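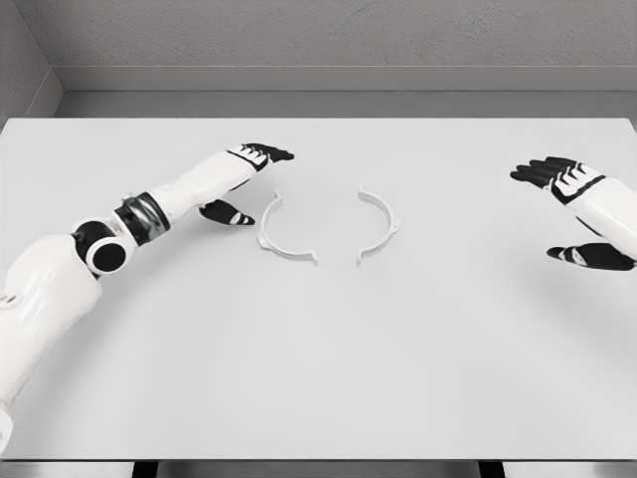
Morena Donati asked me under my first post how the two halves were placed at the start of each episode, and whether I reset them by hand. I should have written this in the question, so I put everything again.

Two-arm assembly in simulation: is my success rate honest?

I train a policy for two hands in the Vimia simulator. The task is to bring two C-shaped white parts together into one ring on a white table. The start position is random inside a small area, drawn by a script, with no reset by hand. I collected 1,332 demonstrations by teleoperation and then I test on 2,000 new starts. The policy succeeds in 77 per cent of them. My supervisor says the number is too good - he thinks the checking is weak. How do other people decide that the ring is closed?

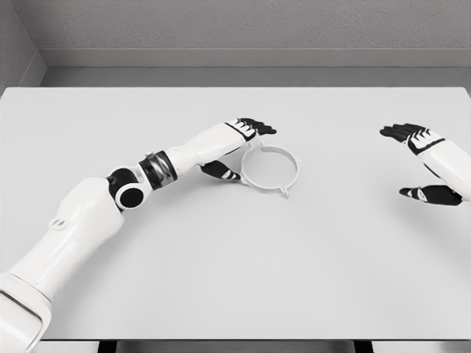
My check at present looks only at the distance between the centres of the two parts. If it is under a limit at the last step, I count a success. I do not look at the angle.

Answer 1 (accepted)
Your supervisor is probably right. With distance only, one half can be turned over or lie on top of the other and still pass. Add the relative angle, and ask that both conditions hold for two seconds after the hands let go. We did this at Allholm and our rate fell a lot, but then it agreed much better with what we saw in the videos. Please also report the failures by type - missed grasp, part pushed away, wrong angle.

Answer 2
what limit do you use? without that the 77 means nothing to me

Answer 3
Check also that your test starts do not repeat the training ones. In Andero the random seed went back to the same value after each restart, and I lost all of April to this. I don't know if Vimia does the same.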